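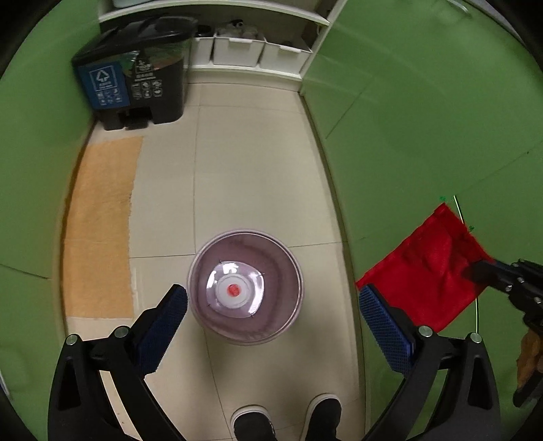

Oluwaseun Tamuno would have bought the grippers last. The arm, the gripper and the software usually get priced first, he said, and the consumables and the hours go on whatever line is left at the bottom of the sheet. His advice was to turn the sheet upside down.

We took that advice when we set out to cost a small handling program for household items, the kind of work that covers cloths, buckets, bins and shelf boxes. Hand-held gripper tools are the usual starting point. A person carries the tool, does the job with it, and the recordings are used later to train a fixed or mobile arm. The tool costs far less than the arm, and so it tends to be approved without much study.

The quote we used as a baseline came from Usska and listed a pair of hand-held grippers at $2,197. It covered the linkages, the camera mounts and one set of finger pads. It did not cover spare pads, storage, calibration or a second camera. Plama quoted separately for pads, at $23 each. A pair of tools carries four pads, so a full change is $92 before shipping. The interval between changes depends on the surface. Fabric is easy on a pad. Tile grout and the rims of hard plastic containers are not.

A buyer should ask three things before comparing prices. Can the pads be changed on site, and with what tool? Are the pivot pins a stock size? Does the finger geometry match the gripper that will later go on the arm? The last question carries the most money. If the finger on the arm is longer or opens wider than the one used in the recordings, part of the work may have to be repeated.

Labor is the largest line in every version of the budget we drew up. We planned for 400 hours of recording, with around 206 more for checking and labeling. Addo bills checking by the hour and Plunex bills by the accepted recording. The second method looks cheaper on paper – until the rejection rules are read. Plunex lets the client set the rules, but the price is fixed only after a trial batch. A purchasing department that needs a firm figure in July should start the trial in May.

Floor space is often left out. A recording area needs clear floor, fixed lighting and shelves for the props, and it cannot be shared with a packing line during a shift. We charged it at the same internal rate as a workbench. Props are cheap but should have their own line, with duplicates of anything that stains, cracks or goes out of production.

The arm itself went on the sheet last. By then the payload, reach and finger opening had all been set by the earlier lines, and two of the five models under review no longer fit.

Reading time: 3 min
14 comments | 37 shares
Contact the editors | Copyright, all rights reserved | Back to top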